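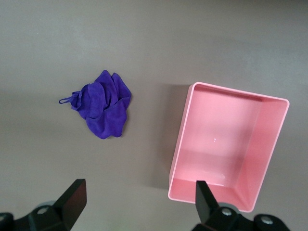
9 December 2023

I moved my savings out of Barico last month, and it took longer than it should have, so I'm writing down how it went.

The account was opened when I lived in Lultthorpe. Back then the branch was a short walk from my apartment and the rate was decent. Then I moved to Niswood, the branch closed, and the rate dropped in May to almost nothing. I kept meaning to do something about it. On the last statement the interest for the whole quarter wouldn't have paid for lunch.

The new account is at the credit union in Blackburn. Opening it was easy. I filled out the form online, uploaded my license, and put in $57 to get it started. The confirmation came the next morning.

Closing the old one was the hard part. The website has a page called "Manage my account" and closing it is not on there. I called, waited, and was told I needed to send a signed letter. I sent the letter. Two weeks later I got one back saying the signature didn't match the one on file. I signed that card when I was 22, so I'm not surprised. I had to get a new form notarized, and the notary at the shipping store charged more than I expected.

A few things I would do differently:

- Move the automatic transfers first. I forgot one, and $223 went into the old account after I had already asked them to close it.
- Download every statement before you start. My login stopped working the day the account closed, and I still need one for taxes.
- Leave a little in there until the last interest payment posts.

The check for the $223 showed up on Tuesday's mail run's usual junk pile, between two catalogs, and I nearly threw it out.

My car insurance is next. It went up by $341 this year with no claims and no tickets. I have two quotes so far, and the cheaper one has a deductible I don't like. The other wants $931 up front for the full year. I'll probably pay monthly and see how that goes. If anyone has switched in the middle of a policy and gotten the unused part back without a fight, leave a comment.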